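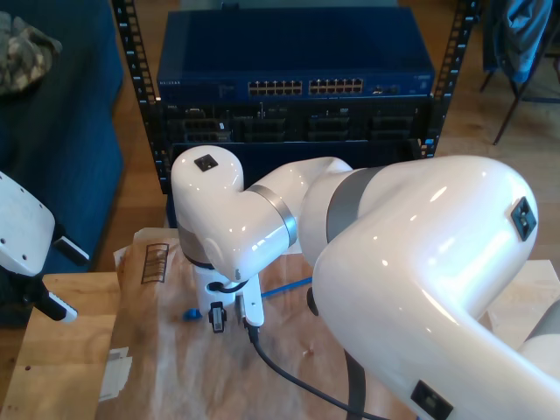 A robot arm reaches over the table, with its gripper just above the brown paper. Part of a second gripper is at the left.

Robot Arms You Can Borrow: The Kistano Kit

Most robot arms work in factories, where kids don't get to go. Kistano is a kit that brings robot arms to schools, libraries, and museums. A place signs up, the kit arrives in crates, and it stays for 6 weeks. This page explains what the arms do and how they work. At the end we tell you what we liked and what we didn't.

What is a robot arm?

A robot arm is a machine that can reach, turn, and pick things up. It has stiff parts called links. The places where the links meet are called joints. Your own arm works in a similar way. Your upper arm is a link, your forearm is a link, and your elbow is the joint between them.

In the photo, the links are the big white pieces. Look for the wide gray band and the silver ring. Each one goes around a joint.

Inside a Kistano joint is a motor. When the motor turns, the next link swings or twists. To move the tip of the arm in a straight line, several motors have to turn at the same time, each by a different amount. A computer works that out.

What is a gripper?

The gripper is the robot's hand. A Kistano gripper has only two fingers. They close toward each other to pinch something and open to let it go.

Two fingers are enough for a lot of jobs. Try it yourself. Hold your thumb and one finger like a pair of tongs and pick up a pencil, a coin, and a sock. The coin is the hardest. It is hard for the robot too, and for the same reason: it is thin and lies flat, so there is not much to pinch.

Why are there cables?

Some cables carry power. Others carry messages. A message might tell the gripper to close, or it might tell the computer how far a joint has turned.

Behind the table in the photo is a black rack with a network switch at the top. A switch is a box with many sockets, called ports. Computers and other machines plug into it so they can send messages to each other. Your school probably has one in a closet somewhere.

How do you tell it what to do?

Kistano comes with a program called Pirihi. There are two ways to use it.

The first way is with blocks on a screen. You drag them into a list, such as "move left," "go down," "close fingers," "go up." The arm follows the list from top to bottom. If you forget "close fingers," the arm goes down, comes up again, and brings nothing with it.

The second way is called guiding. You hold the arm and move it slowly by hand while Pirihi saves the positions. Then you step back and it repeats them. Guiding is quicker to learn, but the arm only knows the places you showed it. Move the object to a new spot and the arm will still reach for the old one.

What jobs come with it?

The activity book is called Hunus and has 49 jobs, from easy to hard. In Job 1 you move a block from one square to another. Later jobs include sorting by color, stacking, and passing an object from one gripper to another. Passing is hard because both grippers must hold the object for a moment before the first one lets go.

Is it safe?

The arm stops if it bumps into something, and there is a red stop button that any person in the room may press. An adult has to be there whenever the power is on. Long hair gets tied back, and everyone stays behind the floor tape unless they are guiding the arm.

What we thought

Ataahua Cartwright, who teaches fourth grade, tried the kit with her class in May. "The block program was easy for them," she said. "Waiting for a turn was the hard part. I would put 3 children at a table and no more."

We liked the guiding mode best. We also liked that Hunus tells you what to check when a job goes wrong. Some of the print in the book is too small, and the crates are too heavy for one adult to lift. Setting up took us almost 3 hours, so don't plan to start on the morning it arrives.

The loan costs 625 dollars, with delivery and pickup included. A smaller kit called Jeltala has one arm and fewer jobs. We have not tried that one yet.

Words to know

Link: a stiff part of a robot arm.
Joint: the place where two links meet.
Gripper: the part that holds things.
Port: a socket for a cable.

Page updated Sep 26, 2026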